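3.2 Who gets the blame for a late entrance

The rehearsal reports at Brirnier are written by whoever is sitting nearest the lamp, and it shows. Over the period we studied, the company's stage managers filed 74 reports on a single evening ballet in three acts, and in 60 of them at least one late entrance is recorded. We had hoped to learn why dancers come on late. What we learned instead was how stage managers feel about conductors.

Our coding scheme, adapted from Kuo's earlier work on opera choruses, sorts each late entrance by the cause given in the report: music, costume, traffic in the wings, or dancer. A fifth box, "unexplained," was added after the pilot, when Glória Neves pointed out that a good many entries said only "again."
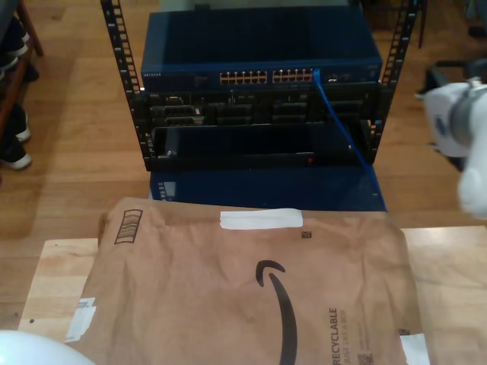 The "music" category was the most generously used. A tempo was too quick, or too slow, or, in one memorable entry from October, "both." Entries of this kind rose sharply whenever Brayden Arsenault was in the pit and fell when the rehearsal pianist took over, which a charitable reader will put down to the difference between an orchestra and a piano. The pianist, it should be said, also made the coffee.

Costume came second. The second-act cloaks, built by the Šindelář workshop to a design that must have looked splendid on paper, fasten at the shoulder with a hook the dancer can't see and the dresser can't reach. Of the 20 entries coded as costume, most mention the hook. One includes a drawing of it, which we didn't code.

Traffic in the wings proved harder to pin down. The stage-left wing at Brirnier is 4 meters deep at its most hospitable, and during the ballroom act it holds the corps, two dressers, a chaise longue and the harp case. Reports describe dancers as "stuck," "boxed in" and, once, "seated." We counted all of these as traffic, although Otakar Hrnčiar argued at some length that anyone seated has made a choice. His objection is recorded here at his request.

Very few entries blame the dancer. This surprised us until we interviewed the stage managers, who explained that the reports are pinned up outside the canteen.

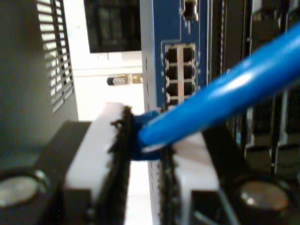 Figure 2. Gripper fingers holding the plug end of a blue Ethernet cable in front of a network port panel.

Two coders read every report, and where they disagreed a third was brought in. Disagreement centered on the word "late" itself. To a former dancer, an entrance is late if the foot lands after the beat; to Zuzana Hrnčiar, who spent her working life calling cues, it is late if she has had time to worry. We settled on the reports' own usage, so that an entrance is late when somebody wrote down that it was. This is circular, and we know it, but the alternative was to watch the ballet all 74 times.

The revival staged at the Skekero the following season gives us something to compare against, with a wider wing and the same cloaks. We turn to it in 3.3.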